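Kinham Adaptive Golf: Session Records

README for the coaching data. Last touched in December, mostly by people wearing gloves.

What this is

A set of plain spreadsheets covering the adaptive junior golf sessions at Kinham. There are 1653 rows, each one a single activity by a single player: a putt, a chip, a full swing, or a heartfelt refusal to do any of these. The records come from two coaches, Aurora Paiva and Ottó Magyar, whose handwriting was the main technical obstacle.

We put it together so that other clubs starting a program for kids with disabilities could see what a season looks like on paper. Pusatberg asked for it first and has been patient, considering.

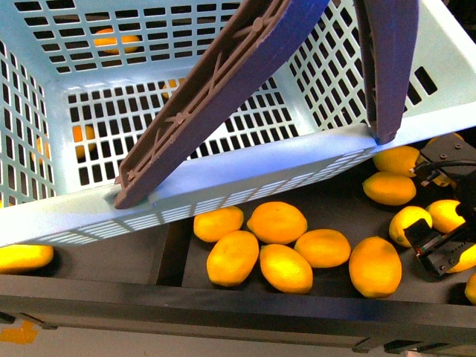 Sessions run on Wednesday afternoons and last 50 minutes, of which the last ten are officially "free play" and unofficially a negotiation about going home. Seated players, players using walkers and players who prefer to hit the ball and then chase it are all in the same files. If you want to separate them, use the stance column.

Files

sessions.csv — one row per session, with weather and who was coaching
activities.csv — the big one, one row per activity
equipment.csv — club length, grip size, ball type
notes.txt — everything that refused to fit in a column

Columns you will ask about

stance: standing, seated, supported, or other. "Other" is mostly Ottó.

distance_ft: distance from the ball to the target before the shot. Putting starts at 30 feet only for players who demanded it.

prompt: how the instruction was given (spoken, picture card, hand signal, demonstration). Aurora started using picture cards partway through the season, so early rows are nearly all "spoken."

result: what the coach wrote down. Coaches are generous people. A ball that stopped near the hole may be recorded as "basically in," and we kept that as its own category.

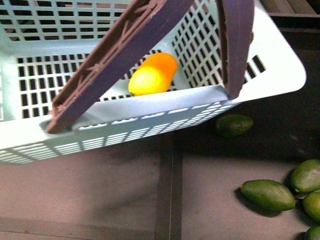
Known problems

The Başaran putting mat slopes slightly left. Every putt recorded on it should be read with sympathy.

Some 30 rows have no stance entered. We could have guessed, but we left them blank.

Grip sizes were measured with two different rulers, one of which starts at a quarter inch. Rows from the bad ruler are marked "R2" in equipment.csv.
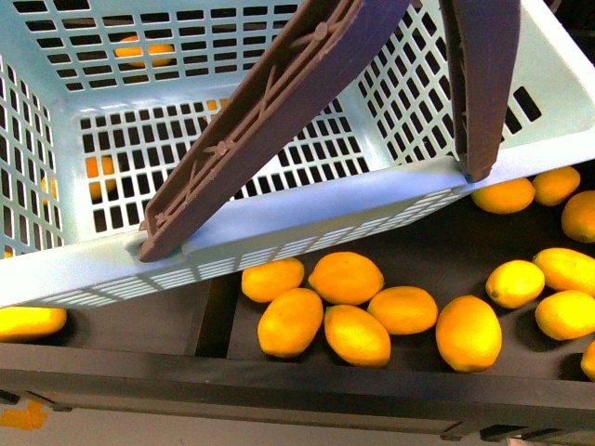 Rain appears in the weather column as "rain," "wet," "no" and, once, a drawing of a duck. The duck was entered as "rain."

Privacy

Player names, ages and diagnoses are not included. Each player has a number that is reshuffled between seasons, so don't try to follow anyone from one year to the next. Please don't ask the coaches either. Ottó will tell you a long story about somebody else.

Use

Free for clubs, schools and coaches. If you sell clubs or software, write to us first. Kendico, our scheduling program, exports dates in an order of its own choosing, so check the day and month before you sort anything.

Corrections go to Aurora, preferably typed.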